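Gurside Shared Workshop - Robot Arm Build Group
Minutes of the October meeting, Sunday, 7.30 pm, back bench

Present: Tomos Beddoe (chair), Carys Pritchard, Mared Maddocks, Idris Sayce (minutes)
Apologies: Concetta Cocco

1. Previous minutes
Accepted with one correction. The shoulder bearing is the 12 mm bore, as ordered.

2. Mechanical
Tomos has refitted the elbow bracket after re-drilling it on the pedestal drill. Backlash at the joint is reduced but still present. Mared asked whether the printed gear should be replaced with aluminium. Deferred until the motor mount is settled.
Action: Tomos to measure backlash with the dial gauge and post the readings.

3. Wiring
The wrist loom is 49 mm too short at full extension and pulls on the connector. Carys will make up a new one and label both ends this time. Emergency stop to be moved to the left side of the bench, within reach of the chair.

4. Budget
Balance stands at $161 after the controller board. Idris noted that freight on the spare servo was not included in the last estimate. No further purchases before the next meeting.

5. Simulation
Carys reported on the pick-up model. The log from the latest batch runs to 2,713 lines, most of it repeated joint limit warnings. The wrist camera view now renders with both fingers in it. Colours on the disc are legible enough to use as a target - the dark surface gives good contrast against the medium grey of the finger faces.

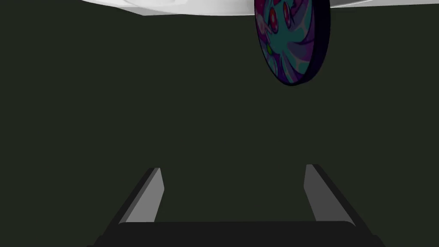 Fig. 1. Simulated wrist view, gripper open, printed disc at upper right.

Mared queried the camera angle, as the disc runs out of view at the top. Carys to try a steeper tilt and a wider field of view, one change at a time.
Action: Carys to trim the log output. Idris to check that the finger spacing in the model matches the drawing.

6. Other business
Concetta asked by email for the key to the filament cupboard. Tomos has it.

Meeting closed 8.50 pm.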